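Unit 4: Nail coatings and their removal
Gandton evening course, February intake. Notes by Sibusiso Mokgethi.

4.1 The nail plate

The nail plate is made of layers of flattened dead cells packed with keratin. It has no blood supply and no nerves. It takes up water faster than skin does and gives it up again within a short time, and it swells a little in between. A coating put on a swollen plate is put on a surface that is about to shrink. For this reason the hand soak has been dropped from the sequence on days when varnish is to follow. Cuticle work is done with a remover gel, and the gel is wiped off fully.

Oil is the other common cause of early lifting. Hand cream, cuticle oil and the oils of the skin itself all leave a film. Wipe the plate with a lint-free pad and remover immediately before the base coat, including on nails that carried no varnish.

4.2 Order of coats

Base coat, thin. First colour coat, thin. Second colour coat. Top coat. Leave the first colour coat for at least 105 seconds before the second. A thick coat skins over on top and holds solvent underneath, and it will dent hours later when the client believes it to be dry. 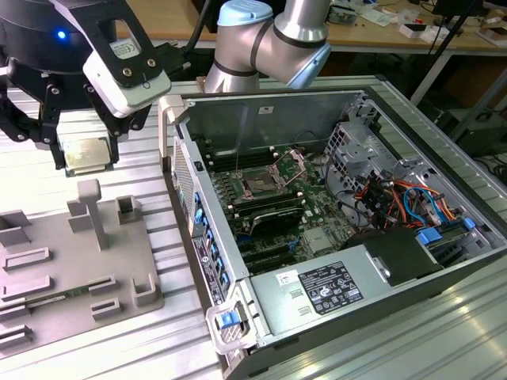
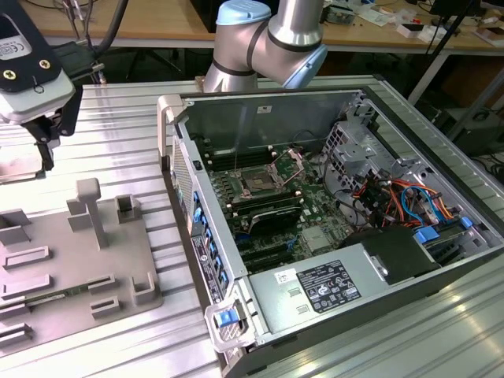

Most chips on a varnished nail start at the free edge. The film is thinnest there, it meets keys and tin lids first, and water enters the layers from the cut end of the plate. Capping means drawing the brush along the edge itself so that the coating folds over it. An uncapped nail resembles the processor in the gripper's fingers, where the pale gold lid covers the top and a thin line of green-blue still shows along the bottom. Look at the nail end-on, at the client's eye level, and any bare line will be plain. Cap with the base coat and again with the top coat. Capping with every coat builds a ridge, which catches on fabric.

4.3 Removal

Ordinary varnish: soak a pad, press it on the nail, wait, then pull towards the tip in one movement. Scrubbing from side to side pushes dissolved pigment into the skin folds. Dark reds and blues stain more than pale shades. A base coat reduces staining but does not prevent it.

Gel: break the shine of the top layer with a file, apply the soaked pad and wrap. When the gel has lifted, ease it off with a wooden stick. If it resists, wrap again. Prising takes the upper layers of the plate with it, and the white patches that follow have to grow out.

In the Nel practice log, 413 removals were entered and 73 of them recorded visible damage to the plate. The log does not separate salon removals from those the client began at home, so it should not be quoted as a rate for either.

4.4 Products used in class

Zerura base coat, Maltonis remover (acetone and non-acetone). Use the non-acetone type on glued tips. Keep lids on between clients. Bring your own files to the next practical.

Comments

Reader: In 4.1 you say to drop the soak. Does that apply to toes as well? We were taught to soak feet regardless.

S. Mokgethi: Soak the feet if the treatment includes hard skin work, then do the nails last and leave them time to dry out. The plate on the big toe is thicker and takes longer.

Reader: I had been capping all four coats. The ridge explains my tights.

Reader: Can the file in 4.3 be the same one used for shaping?

S. Mokgethi: A finer grit is better for shaping. Keep two.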